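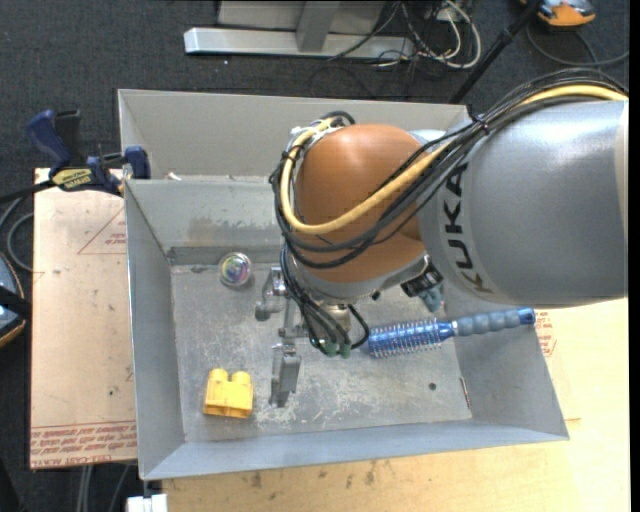
## Cajas y cubetas metálicas en el taller

Una cubeta de chapa abierta por arriba dura muchos años si se le dedica un rato de vez en cuando. En el banco del fondo usamos varias para piezas sueltas, y estas notas recogen lo que hacemos con ellas.

**Vaciado.** Vacíe la cubeta del todo antes de limpiarla. Las piezas pequeñas se quedan en la unión entre el fondo y las paredes, sobre todo si estas son inclinadas. Una brocha plana de cerdas duras las saca mejor que los dedos. Pase después un imán envuelto en un trapo; al retirar el trapo, las virutas caen solas.

**Arañazos.** El fondo de una cubeta en uso se pone mate y se llena de rayas claras. No hace falta quitarlas. Si al pasar la uña no se engancha, déjelas como están. Si hay rebaba, rebájela con lija de grano 200 y un taco, siempre en la misma dirección, y limpie el polvo con un paño apenas húmedo.

**Manchas.** Para la grasa vieja mezclamos agua templada con un chorro de jabón de platos y lo dejamos actuar 10 minutos. Se frota con estropajo blanco, se aclara y se seca enseguida. No use lana de acero en chapa galvanizada: levanta el zinc y al poco tiempo aparece óxido.

**Óxido.** Los puntos sueltos se tratan con vinagre blanco en un trozo de papel de cocina, unos 20 minutos. Aclare bien, seque y dé una capa muy fina de aceite. Si el óxido atraviesa la chapa, cambie la cubeta.

**Cantos.** Revise el borde superior con un guante puesto. Una muesca se corrige con lima fina, desde fuera hacia dentro. En las cubetas que se mueven a mano ponemos perfil de goma en U. Stepan Yurchenko lo pega con unas gotas de adhesivo de contacto en las esquinas. Yo lo dejo a presión, y se suelta más, pero se cambia en un momento.

### Qué guardar y cuánto

- Pocas piezas por cubeta. Cuando hay que escarbar para llegar al fondo, toca repartir.
- Lo pesado, en el centro.
- Nada de mezclar acero con aluminio si el local es húmedo.
- Las piezas pintadas o pulidas van sobre una lámina de espuma. La de Flernum que tenemos se corta con cúter y aguanta el aceite. La de Naltwood se deshace antes.

### Etiquetas

Las adhesivas no agarran en chapa rayada. Limpie con alcohol la cara exterior, espere a que se evapore y pegue la etiqueta en la parte alta de la pared delantera. También valen las fundas magnéticas, siempre que la chapa sea de acero. Nosotros numeramos según el cuaderno del almacén; la última que entró es la 491.

### Cables cerca de las cubetas

Recoja los cables por encima de la zona de trabajo y sujételos con bridas, dejando una curva amplia donde tengan que moverse. Un cable que roza el canto de la chapa acaba pelado. Corte el sobrante de la brida a ras con alicate plano, que las puntas arañan bastante.

### Repaso

En enero sacamos todas las cubetas, las limpiamos y apartamos las torcidas. Las de Derkach se enderezan con mazo de goma sobre un tablero. Las de Hatholm son más gruesas y conviene sujetarlas antes con dos sargentos.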